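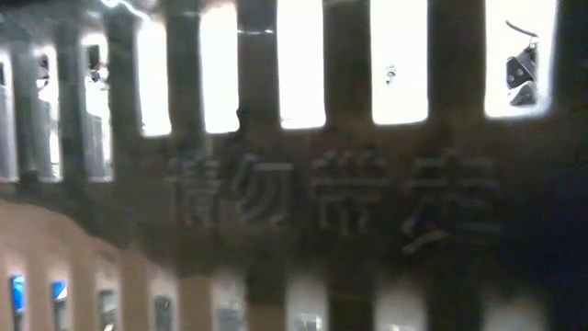 Raised lettering on a slotted panel at Platomthorpe: 请勿带走, "please do not take away".

About Galline

Galline packs small household goods for shops and online sellers. We started with 11 people in one unit at Platomthorpe and now employ 26, most of whom live near enough to cycle in. Zoi Sfakianakis runs the site. Hendrik Swanepoel looks after the machines.

Until last August every order was picked and packed by hand. A packer on a full shift handled 800 items, and by mid-afternoon wrists and shoulders were sore. We now have robot arms doing part of the picking. They take single items out of baskets and set them down for packing. They are slower than a good packer on mixed orders and steadier on long runs of the same thing.

No jobs were cut when the arms came in. Some jobs changed a good deal. Paraskevi Chrysikopoulos packed for 14 years and now sets up the picking runs each morning. Christos Rallis clears stoppages and decides which items still go to the hand benches, mainly soft bags and anything with a loose lid. Both were trained in paid hours, and so is everyone who moves across.

Not everybody wanted to move. The hand benches are staying, on the same pay. People there have told us that the work is quieter but that they talk to each other less, so we now stop both areas for tea at 10.30.

We take on new packers twice a year. To ask about work or to arrange a visit, speak to Zoi at the Platomthorpe office.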